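3.2 What people throw away at their desks

I'll admit I came to desk waste by accident. I was supposed to be writing about recycling rooms, the big shared ones with the color-coded lids, and I spent most of August standing in them feeling like a nuisance. Then I noticed that the stuff arriving there had already been sorted once, badly, by people sitting down. So I moved upstairs and started asking about the little bins.

We worked with two offices, Prevance and Arley. Both had taken away personal trash cans a while back and both had quietly let them creep in again. At Prevance people bought their own. At Arley the building manager kept a closet of them and handed one over if you asked nicely (I asked, I got one, I still have it). Over the study period we logged 1,884 items at Prevance and 1,337 at Arley, and I sorted a good share of those myself, in gloves, with the radio on.

Paper won at both sites, and it wasn't close. What surprised me was the kind of paper. I expected printouts. What I got was sticky notes, envelope flaps, receipts, the backing from labels, and those half sheets people use to work out a sum and then squash. More than 1,000 of the logged items were paper that would have fit inside a closed fist. Most of it was perfectly clean and could have gone in the recycling, if the recycling had been within reach of a chair.

That phrase, "within reach of a chair," came up again and again in the interviews, so we ended up using it as a code. People told us they'd get up for a bottle or a pizza box. They would not get up for a sticky note. One person at Arley kept a pile of scraps under her keyboard all morning and walked them over at lunch — she thought of this as being lazy, and I thought it was the most organized thing I saw all month.

The container matters too, and more than the earlier Edwards survey gave it credit for. A small can with a bag in it reads as trash, full stop, and anything dropped in goes the way of the bag (Figure 4).
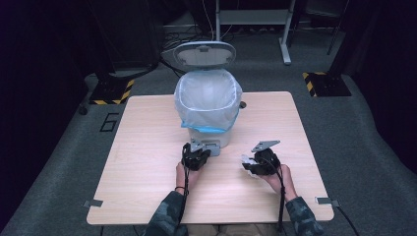

Figure 4. Lined tabletop can with the lid open, and a crumpled piece of paper.

Amarachi Balogun wrote back on our draft that we were being too hard on the bag. In her view the liner is there for the cleaners, who have to empty dozens of these in a shift, and a bare can full of scraps and apple cores would only move the unpleasant part of the job onto them. She suggested we ask the night crew before telling anybody to drop liners.

She was right, so we asked. The crew at Prevance said they'd happily tip a dry paper can straight into the cart, but only if it was a different shape from the food one, so they could tell by feel. We took that into the Cladeck trial, where every desk got an open paper tray and the lined cans moved to the end of the row. The tray results are in Section 4, along with the complaints about the trays, and there were plenty of those.

2 comments · 1,337 shares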